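Water Use in Student Housing: Final Report
Submitted November 10, 2024

3. Method

The group compared water use in two residence halls, Zatar House and Wundov Hall, over one semester beginning in September. A survey was sent to 300 residents, and 221 replied. Meter readings were taken at the main supply of each building and entered in a shared log.

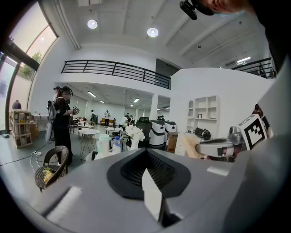

Readings from the first week were left out, as many residents had not yet moved in. The survey asked about shower length, laundry habits and dish washing - the three uses most often named in earlier campus studies.

4. Results

Wundov Hall used around 1545 gallons per day. Zatar House used less on most days, although the gap narrowed during exams. Residents who reported short showers also ran fewer loads of laundry. The group did not measure hot water separately - neither building has a meter for it.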